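Section 5. Cleaning station: record the hand motion

Before the Kirmont arm does anything you teach it by hand. Do this on the bench you will bolt it to. Clear top, mouse and cleaning tool only.

1. Power the arm OFF at the wall. Trunow controller stays on.
2. Head camera on, strap snug. Check the Miranda window shows the desk back to the wall.
3. Pick up the tool in both hands and hold it over the middle of the desk. Get the grip settled before you go near the mouse.

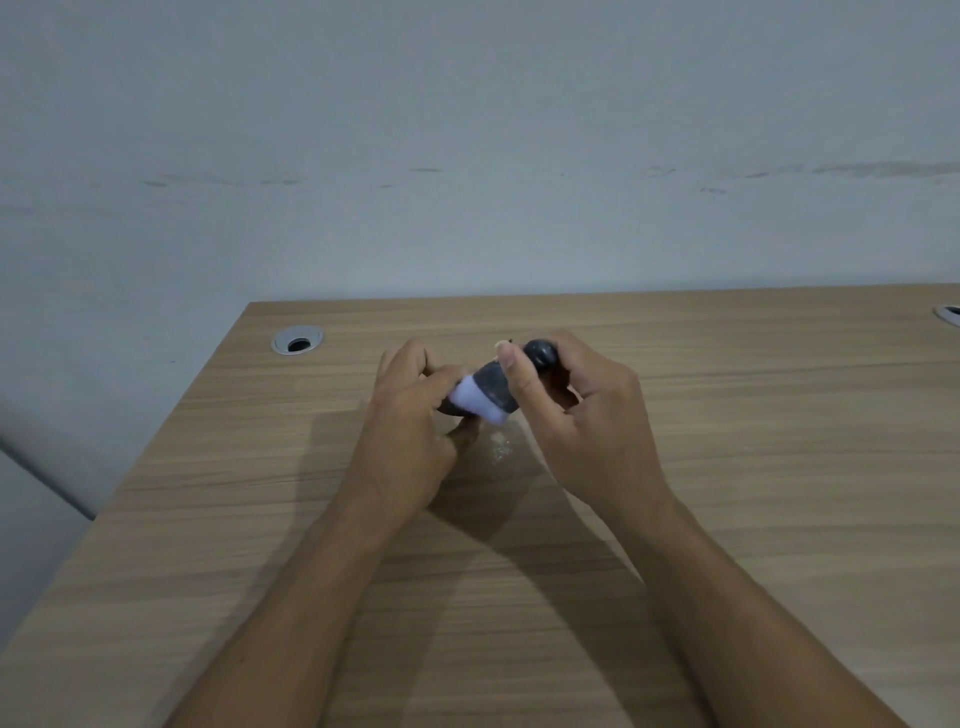

Posted by the Foto bench build page, Tuesday

Note: white bits on the desk under the tool are fine for now. Wipe before the next take or the tracker locks on to them.

4. Left hand on the mouse. Keep it there for the whole take.
5. Right hand brings the tool in from the side, white tip first. Slow. Stop just short of the shell, count 2, then touch.
6. Short strokes, 5 per pass. Lift between passes.
7. Repeat until you have 12 takes. Save each one seperately.

CAUTION: mouse unplugged or switched off. A live click in the middle of a take will stop the recorder and you lose the lot.

Note: forearms coming in from both corners is OK. Sleeves are not, roll them up.

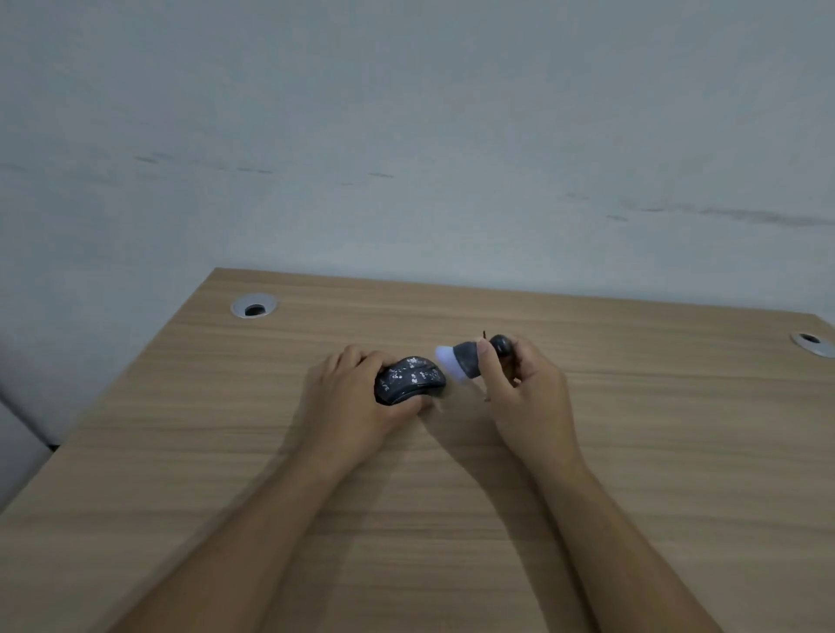
Reader comment: tried it with the 12 takes and the arm kept pushing the mouse across the desk. Had to put a rubber mat under it. Maybe add that to step 4?

Added. Mat goes down before step 3, and use the same mat for the playback or the height will be of.

8. Load the takes, run playback at the lowest speed. Hand on the stop button. Arm on last.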